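February, late, kettle on

Finally feeling like a person again after that cold, so of course I decided today was the day to deal with the kitchen boxes. They've been stacked in the hall since we moved out of the Rurham place and I've been walking around them sideways like a crab. There were 14 of them at the start of the month and I'm down to 3, and I am absurdly proud of it!

The first box was all lids. I don't know how a household ends up with a whole box of lids. Nothing in it matched anything I own, so I put the tape back on and pushed it into the corner for another day (I know, I know). The second one was better -- tea towels, the good scissors I'd been accusing everybody of losing, and the bread tin wrapped up in a Zullard shopping bag with the receipt still inside. Apparently I once paid for two jars of olives and a bath mat on the same trip. No memory of it.

Then I got to the bright stuff, the plates and bowls I bought when I was sick of white dishes, and I got sidetracked for most of the afternoon. I love those colors. The old kitchen was so dark that they never looked like much, and this place has all that pale gray and white, so anything pink or blue just sings. I kept setting things out on the white table, moving them over a bit, standing back, moving them again. It was very silly and I had a lovely time. 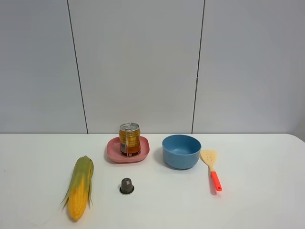

Pink plate, blue bowl, the orange-handled spatula, and corn waiting its turn.

The spatula is my favorite, I think. I'd forgotten I had it. I've been turning pancakes with a fork for weeks, which is a miserable way to live, and there it was with its little hanging hole in the handle, so now I want a row of hooks by the stove. I've wanted hooks in every kitchen I've ever had and never once put them up. The hardware section at Staltari has some plain ones, 9 to a pack, and I'm going to go look at them tomorrow if it isn't sleeting.

I'm keeping the pink plate down on the low shelf where I can grab it. It has those raised edges all around, so it's perfect for anything that rolls -- grapes, cherry tomatoes, the peas I can never get to the table without losing a few. I'm less sure about the blue bowl. It's a good cereal bowl but I also like it sitting out with clementines in it, and I can't do both unless I eat my cereal off the pink plate, and I draw the line there.

Talked myself into chowder for supper, seeing as I had corn on the brain. It took forever and I made too much, as usual. I followed the recipe on the back of the Hämäläinen calendar, the one that hung by the phone in the old house, except it wants cream and I only had milk, so I threw in a potato to thicken it up. Came out a bit thin but really tasty, lots of black pepper. There are 2 tubs of it in the freezer now and one in the fridge for lunch.

Still to do: the box of lids (ugh), the box marked MISC in my own handwriting, and the heavy one that I'm fairly sure is cookbooks. I'm scared of the MISC box. Last move, MISC had a doorknob in it. I also need shelf liner for the cabinet beside the sink, and a bulb for the hall, because I barked my shin again tonight going past the boxes in the dark.

It's nearly 11 and my feet hurt. The dishes from supper are soaking and they can go right on soaking till morning. Must remember to take the empty cartons down before breakfast, and buy cream!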